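3.2 Rules for resetting a simulated counter

Most guidance on benchmark hygiene concerns the robot. The Farnix rules concern the groceries. We adopted them in June, after two sites, Rirndale and Atthorpe, reported quite different success rates for the same policy and were both, in their own way, correct. One had counted a toppled bottle as a fair start.

Under the rules, each episode begins with every loose item upright on the countertop and the target bowl empty (Figure 2). The seed is written to the log before the arms move – a step that is oddly easy to remember afterward. Of 343 episodes submitted under the old practice, 42 had no recorded seed and were dropped.

Figure 2. Tabletop task in simulation. The can and the bottle are outside the woven bowl; arm shadows are rendered and must not be turned off to flatter the vision model. 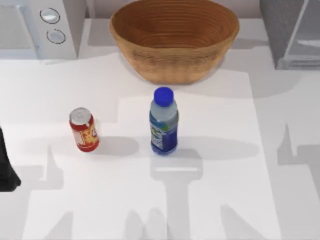

3.3 Reporting failures

A failed episode is reported as failed. This rule drew 11 written objections, more than all the others together. Reruns are allowed only if the simulator itself crashes, and the crash log must be attached.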